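The Pinthorpe Demonstration

Part One: Room 11

The visitors were brought up at half past two in two groups. Agnes Kinnear took the second, which had been given the worse lift and arrived short of breath.

The Drirasance people had furnished the room to the pattern used at their Tomham hotel: bed, nightstand, lamp, sofa, carpet. Gunther Kasten stood in the doorway with a tablet and read out the schedule. Clearing of litter, 18 minutes. Questions, as required. He asked that nobody step over the threshold while the arms were live.

Agnes had managed housekeeping for 37 years, the last 11 of them as an inspector of other people's work. She had been invited by Craig Swanson, who owned the building and wished to own fewer wages. She had a form on a clipboard. The form had been written for human staff and she saw no need to alter it.

"Does it know the bed isn't made?" she asked.

"The bed is a separate task," said Kasten.

She wrote: bed, separate task.

The machine bent to the basket. It did so at an even speed, without the small grunt she associated with the movement. Mariama Amegashie, who was to have charge of it if the contract was signed, watched the fingers and said nothing. Swanson watched Agnes.
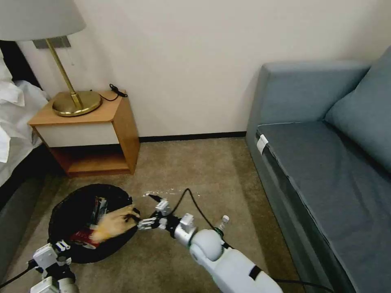
Part Two: The Form

Under "Bins" there were two boxes, Emptied and Not Emptied. Agnes considered the right hand, which was pressing a crumpled tan thing down among the rest with what she would have called, in a trainee, patience. The contents stood a little above the rim. She drew a third box and wrote Compacted beside it.

"There's a bottle on the carpet," she said. "And bits."

"The bottle is in the plan," said Kasten. "The bits are under discussion."

"With whom?"

"Jana Ehlers. She does the floor."

Agnes asked whether Ms Ehlers was a person or another machine. Kasten said a person, in the Tomham office, and made a note of his own.

Swanson wanted a figure. He asked how it compared with a good chambermaid, taking one thing with another. Agnes said that a good chambermaid had around four minutes for this part of the room and would have opened the window first. She said also that a good chambermaid would by now have been asked to do the bed.

She signed the form, dated it March and gave the carbon to Mariama — the top copy was Swanson's, and he had already put out his hand for it.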